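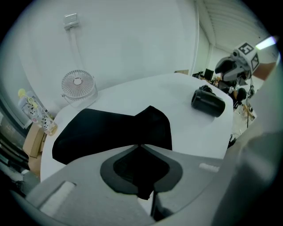
Round table by the window wall, black cloth folded on the near half, hand-held gripper in front, arm parked behind on the right.

Notebook, cloth cell, March, started a little after ten in the morning

Afaf asked me to write down what we do to the hand-held and the arm before a folding run, so that whoever has the cell next doesn't have to come and find me at lunch. I've been meaning to do this since we moved over from Bernville, and today seemed as good a day as any, as I had to take most of it to pieces anyway.

State of things first. The session counter on the hand-held stood at 3719 when I picked it up. Last full clean was at 3033, so that's 686 sessions between cleans, far longer than I'd like (we said 500, and I know, I know, it was me who let it slide). The fingers still closed nicely but there was a faint drag on the way back open, the sort of thing you only notice if you've had the tool in your hand for months. Afaf noticed it before I did, to be fair to her.

Took the fingers off and found lint, lots of it, packed down where the finger root meets the body. Black lint, so we know who to blame. The folding cloth sheds dreadfully when it's new and I think we should wash the next one twice before it ever gets near the cell. Brushed everything out with the soft brush, then a wipe with a barely damp cloth, then left it all to sit on a paper towel while I made tea. Please don't use the compressed air on this one. It drives the fluff further in and you'll be there all afternoon getting it back out with tweezers, as I was in the winter.

No oil on the slides! I'm writing this in here because there's a bottle of Plakum light oil in the second drawer and it looks very tempting. It's for the old press. On the gripper it makes a lovely paste with the lint.

Refitted the fingers, left one first. The right one has always been the fussier of the two and wants a little push inwards while you do up the last screw, otherwise it sits proud and the tips meet at a slant. Checked by closing on a strip of paper and tugging from both sides. Held on the left, slipped on the right, so I undid the right one and did it again, and the second time it held on both. Snug and no more on those screws, the inserts are only plastic and we've already stripped one.

Then the arm. The white marker block on top of the arm's gripper had come in for some suspicion last week after the pose readings started wandering by a few millimetres whenever the arm stopped sharply. I gave it a wiggle and yes, there was play in it, not much, but you could feel it tick. Took the block off, cleaned the old tape from under it, put it back with fresh tape and nipped up the clamp. Wiped both marker faces with a dry lens cloth while I was there. Whoever does this next, go easy on the printed faces, we only have one spare pair and they came from Wovus with the rest of the kit, so it'll be a wait if we ruin them.

After that the check routine from the shelf, the short one, with the arm going out to the table and back and stopping hard at each end. Ran 805 readings and went off to answer messages. When I came back the spread was down to under a millimetre, and the slow drift we'd had at the far side of the table was gone as well. I had rather blamed the table for that and I owe it an apology.

While the arm was powered down I also had a look at the cable hanging from it. It was fine for wear, but it has been creeping round to the inside of the elbow every few days and I'd like a proper clip up there in place of the tie we have now. Obeidat have a swivel clip in their list that ought to do it. Afaf is going to order two, and the part number is on the yellow note inside the cupboard door. Until they come, just run your hand down the cable before you start and make sure it drops clear with no twist in it.

Setting the cell up again afterwards, for the record, in the order I do it:

Cloth on the near half of the table, folded, and don't fuss over getting it flat. We want the peaks and lumps in it.
Fan well back, and switched off for the run. A breeze lifts the top layer and spoils the comparison with the earlier runs.
Hand-held opened and closed ten times before you go near the cloth.
Arm to park, block checked by hand for play.
Blinds as you find them, but don't change them halfway through.

Did three practice folds at the end. The first was poor, I pinched two layers where I wanted one. The other two were clean and the opening stroke felt light again, which cheered me up no end. Saved them in the folder ending 3963 in case anybody wants something to compare against after the next clean.

Still to do: wash the new cloth, twice. Replace the stripped insert. Find out who has the small hex driver, the one with the bit of red tape on the handle, as I've been using my own from home and I'd like to take it back. Next clean due at 4219 on the counter, and I've put that on a sticky label inside the case lid where even I can't miss it.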